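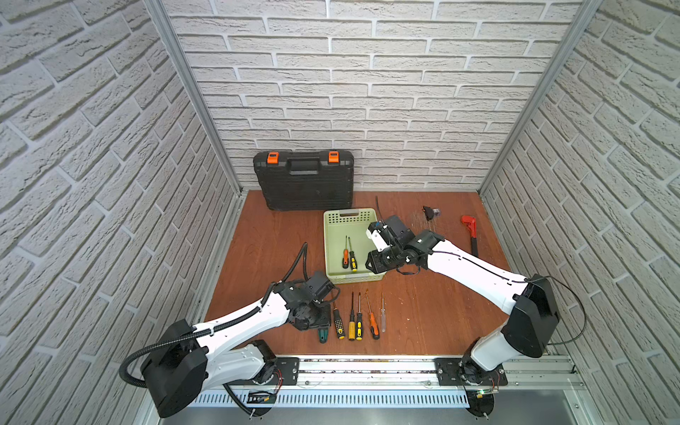
Preventive maintenance in licensed cannabis cultivation is budgeted as a building cost and should be budgeted as a quality cost. I have held this view since my first year as a facilities lead and have seen little to change it. Most licence holders can produce a cleaning log, a pest log and a destruction log on request. Fewer can produce a calibration history for the humidity sensors in their drying rooms. The tools are a small part of the expense. A black plastic hard-shell case with a carry handle and two orange latches, stood on edge against a wall, takes up very little room, and a case of that size will hold a reference hygrometer, a set of salt standards, a manometer and the hand tools for routine sensor work. The larger expense is the technician's time, and that line is cut first.

The argument for cutting it is familiar. Sensors supplied with a modern environmental control system carry a stated accuracy, the controller raises an alarm outside its limits, and finished product is tested before release. A drift of a few points of relative humidity will therefore be caught by one of the three. I do not think any of them catches it.

Stated accuracy applies to a clean sensor in clean air. A drying room is not clean air. Capacitive humidity elements are exposed to terpenes for days at a time, at concentrations well above anything the element sees in an office or a warehouse, and the polymer layer absorbs some of what it is exposed to. At the Skurton site we ran Grarkeck controllers with one sensor per room, mounted beside the return grille. When I started, no sensor in the building had been checked since commissioning. The first one I compared against a reference read 5 points low. The room had been held wetter than its setpoint for an unknown number of cycles, and every trend chart for the period was flat and correct-looking.

The alarm did not help for the obvious reason that the alarm reads the same sensor. A control loop will hold a wrong value as steadily as a right one. I have had this conversation with several production managers who regard the flat trace as evidence. It is evidence that the loop is tuned.

Release testing is a better safeguard, but it samples a lot at the end of the process. A lot with uneven moisture can pass on a composite. It can also fail, and then the cost is charged to cultivation. In September we had a 300 kg lot held for water activity above the internal limit, and the investigation spent most of its effort on trim practice and tray loading. Both were in order. The dehumidifier serving the room had a partly blocked condensate line and had been short-cycling. The work order to clear it had been open for 193 days.

I do not blame the person who left it open. Emil Pfister was the only maintenance technician on shift for a building that had 789 tagged assets in its register, and the register did not distinguish a condensate pump in a drying room from a door closer in the staff corridor. Both were category C. Open work orders were sorted by date raised and by who had complained most recently. Nothing in that system would bring a drying room pump to the top, as growers do not complain about a room which reports that it is at setpoint.

The usual remedy offered is software. Skurton was sold Purnen, a maintenance scheduling package, as an add-on to the batch record system. It is competent software. It produces a calendar of tasks from an asset list and an interval for each asset, and whoever sets it up must provide both. We loaded the old register with the old categories and received the old priorities back in a cleaner typeface. Re-ranking the register by effect on product took two people most of a month and was the only step that altered what the technician did in the morning.

My position is that three changes are worth making, and that they are cheap compared with one held lot.

First, assets with a direct effect on product environment should sit under quality, with maintenance carrying out the work. Quality owns the interval and signs any deferral. A deferred calibration then appears as a deviation, where it will be read by somebody with the authority to stop a room.

Second, each drying and curing room should have a second sensor that is not connected to the controller. It need not be expensive. It should be mounted at canopy or rack height, away from the supply and return, and its reading should be compared with the control sensor weekly. Disagreement beyond a fixed tolerance should trigger a check against the reference. Agreement proves less than people want it to, as two elements of the same type can drift in the same direction. Use a different type where the budget allows.

Third, hire for the work. Job postings in this sector ask maintenance applicants for cannabis experience and then offer a wage below what a refrigeration mechanic earns in food processing. The requirement is the wrong way around. Leobardo Rosales came to us from a dairy plant and had never been in a grow facility. He understood latent load, he recorded as-found readings before adjusting anything, and he needed one afternoon to learn the gowning procedure. As-found readings matter more than any other entry on the form. If a sensor is adjusted without one, the record shows that it is right today and says nothing about the lots already shipped.

There is a fair objection from smaller growers. A micro-class licence with two rooms cannot support a separate quality function and a refrigeration mechanic, and I would not ask it to. The second sensor and the as-found reading still apply. Both can be done by the owner with a purchased reference instrument, provided the instrument itself goes out for calibration and a spare is rented while it is away. A grower I spoke with in Ventura uses saturated salt jars between calibrations and logs the results in a bound notebook. I would accept that notebook in an audit ahead of many of the dashboards I have been shown.

For larger operators I have less sympathy. The condensate line at Skurton was cleared with a wet vacuum in under an hour, and the replacement float switch came out of petty cash.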